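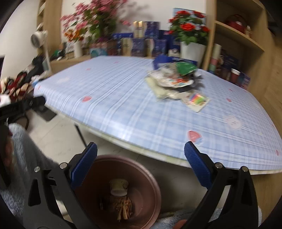
A tablecloth is a cloth used to cover a table. Some are mainly decorative, while others protect the surface from scratches, heat and spills. Tablecloths are made in many fabrics and weaves, and the customs around their use differ by country, period and occasion.

History

Cloths were laid on tables in parts of Europe by the time of the Roman Empire. In the Middle Ages, white linen was common in wealthy households, where a long cloth hung over the front of the table and diners sometimes wiped their hands on it. Separate napkins later took over that use. Damask, a fabric with a pattern woven into it, became a favored choice for formal tables and was often listed in wills and household inventories.

Cotton cloths became cheaper in the 19th century as mills spread. Checked and plaid patterns, which could be woven from dyed yarn without any printing, were widely sold for kitchens and everyday meals. Oilcloth, a cotton or linen fabric coated with linseed oil, could be wiped clean and was common in farm kitchens until vinyl replaced it in the 20th century.

Materials

Linen is strong and absorbent but creases easily. Cotton is softer and usually costs less. Polyester and cotton blends resist wrinkles and are often used in restaurants, where cloths are washed many times. Vinyl cloths usually have a fabric or felt backing that keeps them from sliding.

Patterns

Gingham has even checks in white and one color, with a middle shade where the colored and white yarns cross. Plaid uses stripes of different widths crossing at right angles. In both, the pattern is normally the same on the front and back. Printed cloths have a clear right side, and the color on the reverse is paler.

Size and drop

The part of the cloth that hangs past the edge of the table is called the drop. Short drops are usual for daily meals, and longer ones for formal dinners. A cloth that reaches the floor is mostly seen at banquets and on display tables. To find the length needed, the drop is doubled and added to the length of the table. A table 192 centimeters long would take a cloth of 252 centimeters for a drop of 30 at each end.

Care

Most cotton and linen cloths can be machine washed. Candle wax is usually left to harden and scraped off before washing. Linen is easier to iron while slightly damp. Cloths kept for long periods may be rolled on a tube, as sharp folds can weaken the fibers along the crease.

See also

Napkin
Oilcloth
Place mat
Table runner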